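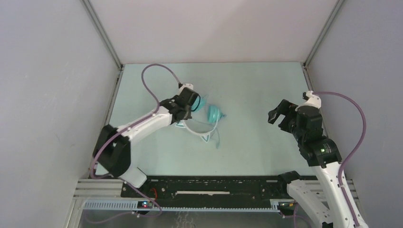
Adodthorpe Village Hall Management Group
Minutes of the meeting held on September 21, 2023 in the small meeting room

Present: seven members of the group and four residents.
Apologies: received from two members and from the parish council representative.

1. Minutes of the last meeting
The minutes were agreed as a correct record and signed. The date under item 6 was changed from the 12th to the 21st before signing.

2. Matters arising
The gate on the Wynne Lane side has been rehung and now shuts. The bolt still needs a longer keep. The hall smoke alarms were tested and the log is up to date. The quote for gutter clearing has not been received and the secretary will chase it.

3. Money
The current account stood at £850 after the insurance was paid. Hire income since the last meeting was £516. The electricity bill was lower than for the same quarter last year, although the meter reading was an estimate and the next bill may correct this. It was agreed to send in our own reading each month and keep a note of it in the blue folder.

A resident asked if the hourly hire charge would go up in the new year. The group has made no decision. The matter will be discussed in March with the full year's figures, and regular hirers will be given eight weeks' notice of any change.

4. Noise
This item took up most of the meeting. Three letters had been received from homes on Drallesel Close about music at evening hires. One letter gave a list of dates, and two of those were nights when the hall was not booked. The sound on those nights may have come from the playing field.

The following points were made in discussion:

The side windows are being opened in warm weather and left open after nine. The hire form asks for them to be shut but the wording is on the back of the sheet and few people read it.

The fire door at the kitchen end has been found wedged open twice. This is a safety matter as well as a noise matter.

The dance class finishes at half past eight and no complaint has been made about it.

A resident said that car doors and talking in the car park were worse than the music. Others agreed. A sign by the porch asking people to leave quietly was suggested and supported.

A member asked if silent discos might be allowed as an option for later bookings, with each guest listening on headphones. Sets can be hired by the evening. The group had no objection in principle but did not want to buy or store any equipment. Hirers would make their own arrangements and the normal finishing time of eleven would still apply.
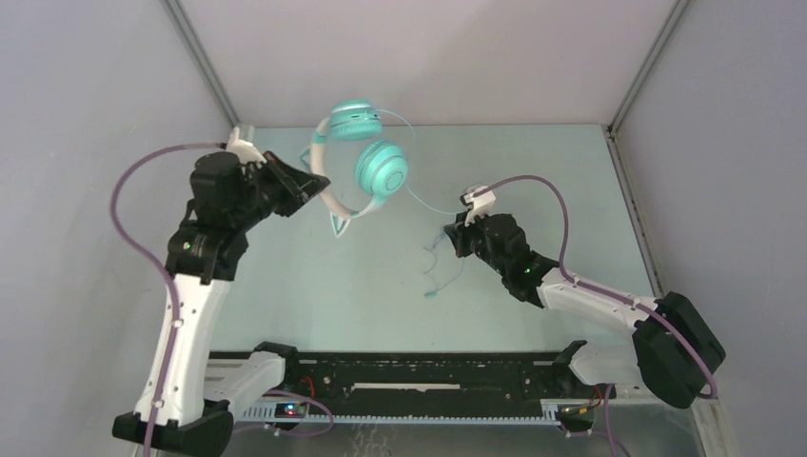 Headphones in mint green and off-white.

Agreed: the rule about windows and doors to be moved to the front of the hire form. Music to be turned down from ten and off by eleven. A porch sign to be made, cost not to exceed £23. The secretary to reply to all three letters and give the bookings telephone number for use on the night.

One member asked for it to be recorded that they would have preferred a half past ten finish.

5. Heating
The boiler was serviced and passed. The engineer advised that the thermostat is in the wrong place, being next to the kitchen hatch, and reads warm whenever the oven is on. Moving it to the opposite wall was quoted at £59 by Surkenon Heating. Agreed, to be done before the clocks change.

The radiator in the entrance is cold at the top and needs bleeding. A key is in the drawer under the tea urn.
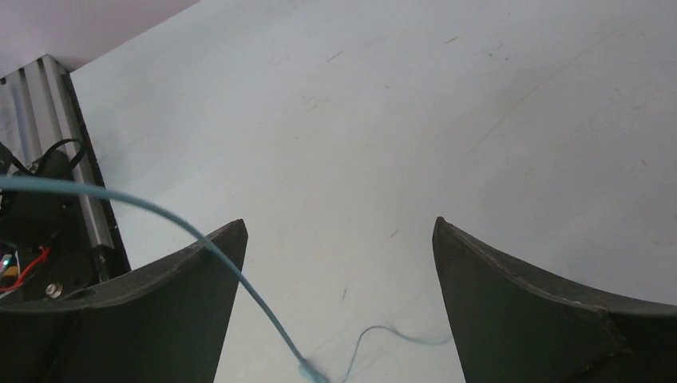 The timer settings were also looked at. The hall is being heated from six in the morning on days with no booking until noon. It was agreed to set the timer from the booking sheet each week – the bookings secretary is willing to do this until Christmas, after which someone else will need to take it on.

6. Floor
The main hall floor is due to be cleaned and resealed. This needs the hall to be shut for three days. The last week of the school holidays was missed this year and half term is already booked. Dates after Christmas will be looked at and the playgroup asked which would suit them. Hirers are to be reminded again not to drag the stacking chairs.

7. Any other business
The noticeboard glass is cracked in one corner. It will be taped for now.

The book swap shelf is overfull. Anything left on it since the spring will go to the Wynne hospice shop.

A set of casserole dishes left after the harvest supper is still in the kitchen – please collect it before the next meeting.

8. Next meeting
To be held in the same room at half past seven, on a date to be put on the noticeboard. Items for the agenda to reach the secretary one week before.

The meeting closed at ten past nine.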